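Umo Bhattacharjee
23/02/2020

Spent the evening sorting the kids' block bin. Posting as I go.

1/ The bin came from the Loltodeo swap shop two years ago and has been added to ever since. Three different sets in there, at least. I dumped the lot on the rug and there were 37 plastic shapes, plus a domino and a button.

2/ First pass was by shape. Cylinders, stars, hexagons and so on. It looked fine, but my daughter won't use them that way. She asks for "the yellow one" and never for "the hexagon."

3/ Second pass was by color. Much quicker. Green, yellow and red are the big groups. Shapes get mixed within a color and I've decided I don't mind.

4/ Stars are a pain to store. They catch on everything. Cylinders go in any gap you have left.

5/ If you do this with a little kid, don't use the floor. Use a board. Blocks slide less on bare wood than I expected and you can carry the whole thing to the table for dinner and back again after. Ours is maple-colored, has a knot in it, and was a Skomance shelf until the brackets gave out.

6/ Also, don't put them all out. We tried that in the fall and she walked away after a minute. Now I put out a few, leave space between them, and she moves them into groups herself. The rest stay in the bin until she asks.

7/ Washing: warm water, dish soap, old toothbrush for the inside corners of the stars. Dry them on a towel overnight. The dishwasher took the shine off two of ours.

8/ I'm giving away the doubles in April when the swap shop opens again. Message me if you want some before then. No charge, you pick up.

9/ Last one. Eight blocks, loosely by color, the two greens well apart at the back.
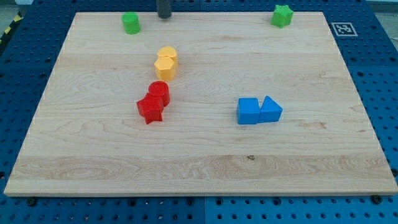 Skomance Mom: We gave up on color and went by size, big ones in the bottom drawer and small ones in a shoebox. Are you keeping any of the hearts? My son has lost every one of his and I'd take two if they're in the doubles pile.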